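Winter Bedding FAQ

I get a lot of the same emails once the heating bills start landing, so I put my answers on one page. Last fixed up on 19th January, when it was cold enough in Stostlow that I typed most of this from under the covers.

How many layers do you sleep under?

Three in a normal week, four when the wind comes off the lake. Sheet, fleece, big blanket, and then whatever I can drag over from the chair (usually my robe!). My house is old and my bedroom is over the garage, so please don't take that as a rule.

Should the fleece go on top or underneath?

I've gone back and forth on this one for years. Right now I like it on top, where I can kick it off at 3 a.m. without waking up all the way. My sister swears by having it right against her, but she's always freezing and I'm not.

How do I wash a fleece without ruining it?

Cold water, gentle cycle, half the soap you think you need. Skip the fabric softener, it leaves a coating and the fluff goes flat. Wash it away from towels or you'll be picking lint until spring. I hang mine over the shower rod, and if I'm in a hurry it gets a short spin in the dryer on the lowest setting. Check the seams while you're at it and stitch up any gap while it's small.
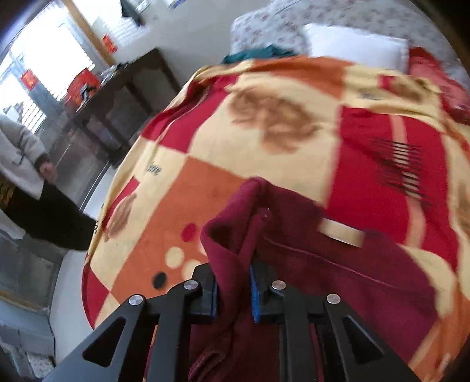
Mine sheds like crazy. Is it junk?

Probably just new. Give it two or three washes and clean the lint trap every time. I had one from Sandoval that shed for a whole month and then quit, and I still use it.

Do patterns have to match?

Oh, please no. I put florals next to big blocks of orange and red and I sleep fine. If it bugs you, pick one plain dark color and lay it across the middle, and everything else calms down a bit.
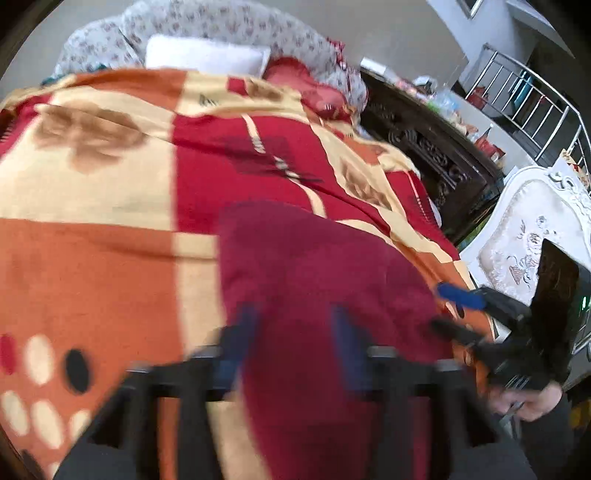 Oddur Stougaard wrote in to say that I'm too easy on heavy blankets, and that two light ones with air between them kept him warmer all through January than the thick wool thing he paid $385 for. Fair point! I tried it for a week and he's right about the air, though I missed the weight.

Where do you buy yours?

Mostly the Gorkonar outlet on the Enach road, on the back shelves where the returns go. My best one cost $21. Bring a tape measure, the labels back there get swapped around.

What about storing it all in summer?

Wash it first, dry it completely, then into a cotton bag or an old pillowcase. No plastic, it gets that basement smell. I keep mine on the closet shelf with a bar of soap tucked in.

Can I send you a question?

Sure, use the form. I'm slow in winter.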